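## 4. Winterising the Avum bilge pump

I do this job every February, just before the hard frosts we always seem to get, but you can do it any time once the boat is out of the water. Set aside an afternoon the first time. After that it goes much quicker!
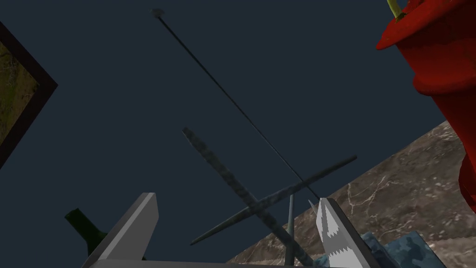 *Fig. 4 – Rod between the two grey fingers, mottled dark stick crossing on the diagonal.*

**You'll need:** a bucket, a 10 mm spanner, an old towel, a tube of Preteck grease and the little bag of spare seals that came in the box.

1. Switch off the battery isolator and take the key out. I put mine in my pocket so I can't forget.
2. Lift the cabin sole panel and find the pump. On the Melnyk hulls it sits just behind the mast step, and on the older Flasix boats it's further aft, under the ladder (a horrible place to reach, sorry).
3. Put the towel under the outlet hose, loosen the clip and pull the hose off. Have the bucket ready – there's always more water in there than you think.
4. Undo the 4 bolts on the strainer cover. Go a half turn on each, working across the corners, or the cover will twist and stick.
5. Rinse the strainer in fresh water. Mine usually has hair and bits of rope in it, and once a whole teaspoon.
6. Wipe the old seal groove clean and fit a new seal with a thin smear of grease.
7. Refit the cover and nip up the bolts by hand, then give each one a quarter turn with the spanner.

> **Caution:** don't run the pump dry for more than 10 seconds. The impeller is rubber and it will tear, and a new one costs far more than a seal.

> **Note:** if your pump has the grey float switch, lift it by hand before you put the panel back. It should move freely and drop by itself.

8. Leave the outlet hose off until spring and hang it with the open end pointing down.
9. Write the date on a bit of tape and stick it to the pump body. My last one says 2019-07-13, when I had to swap the seal in the middle of the season.

When you come to relaunch, go to section 17 for the hose clips and the leak check.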